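Nanayakkara Prize for User Support Goes to Imtiaz Mollah

3 February 2019

Imtiaz Mollah, who ran the help desk at Curar for 14 years, has been named the winner of this year's Nanayakkara Prize for user support in higher education computing. The prize is given by the Felus network of campus computing staff.

Mollah was chosen from 84 nominations, up from 12 in the first year the prize was offered. The judges pointed to the training notes he wrote for student consultants, which are now used on several other campuses, and to his work moving the old Jasau ticket archive to a searchable system.

"Most of what I know I picked up from the students at the desk," Mollah said. "They should get a share of it."

He will receive a plaque and a travel grant to attend the Felus annual meeting in November, where he is to give a short talk on training new staff. Around 725 people are expected at the meeting.
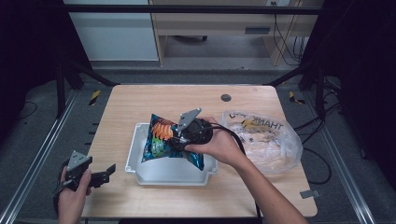

Nominations for next year's prize open after the meeting. Members may put forward one colleague each, with two supporting letters. Past nominees can be entered again.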